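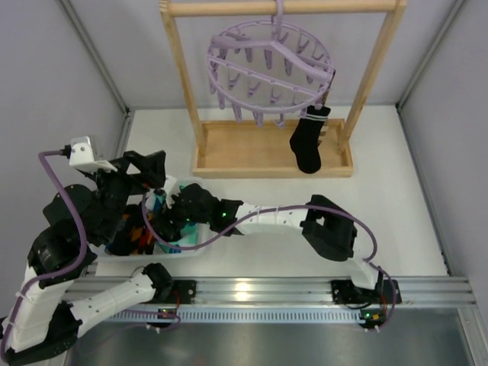 Drying small items indoors: clip hangers, bars and airflow
Speaker notes, Ataahua Lowther
Housekeeping staff session, Lisham

Slide 1. Scope
Small textiles only: socks, gloves, washcloths, baby items. Sheets and towels are covered by Wiremu Whitcombe after the break. State this early. The first question last time was on duvet covers.

Slide 2. Why small items are a separate problem
A sock is two layers of knit, closed at one end. Laid over a radiator or a flat rack it dries on the outer face and stays damp between the layers. The toe and the heel dry last, the cuff also slowly where the elastic is dense. A sock hung from a single point at the cuff has air on all sides. Water moves down to the toe, where it drips or evaporates.

Toe up or toe down: both are used. Toe down keeps the peg mark on the cuff, where it shows less. Toe up drains into the cuff and leaves a mark at the toe. We recommend toe down, peg on one layer only, so the opening stays apart.

Slide 3. The clip hanger
Parts, in the order I point to them: hook, stem, support arm, rim, crossbar, pegs. Pass the sample round at this point – the lilac one, oval rim, pegs on the rim and on the inner bars.

Loading rules:
Start at opposite ends of the rim and work inward.
Heavy items near the stem, light items outside.
One sock per peg. Pairs go on neighboring pegs.
Leave a free peg between thick items.

An unevenly loaded hanger tilts. The items slide together at the low end and touch, and the contact area stays damp. If only two socks are to be dried, put one at each end. Demonstrate the wrong way first, with both socks on the right, and let the room see them overlap.

Slide 4. What to hang it from
A bar on two posts is enough. Check three dimensions: clearance under the longest item, width of the base against width of the rim, and thickness of the bar against the opening of the hook. A thick wooden bar will not take every hook. Test before buying in quantity. Purnine ordered 24 hangers and found that the hook did not seat on the bars already fitted.

A tray under the bar catches drips. With a wooden tray, wipe it down after each load. Raised edges hold the water in, so standing water is the thing to look for.

Slide 5. Sorting before hanging
Keep a bin beside the rack and work from the bin to the pegs. Dark and patterned items should not rest on pale ones while wet. Dark socks are paired at this stage, by cuff: stripes, bands and heel shape are easier to compare in the hand than on the hanger.

Slide 6. Numbers from the Stubbs building
Mandla Ngubane kept the log through May. 957 socks hung, 422 of them on clip hangers and the rest on flat racks. Mention that the rooms were not at equal humidity, so the drying times are not compared on the slide. Over 300 entries have no finish time. Hamish Sheehan has the full sheet for anyone who asks.

Slide 7. Faults and fixes
Peg spring weak: replace the peg, keep the hanger.
Hook slips along the bar: check the load, then move the hanger to the center.
Peg marks on knit: move the peg to the band of the cuff.
Musty smell: items too close, or left in the bin wet.

Questions, ten minutes. Spare pegs are in the Flolta box by the door. Return the samples to Maxine Lowther before lunch.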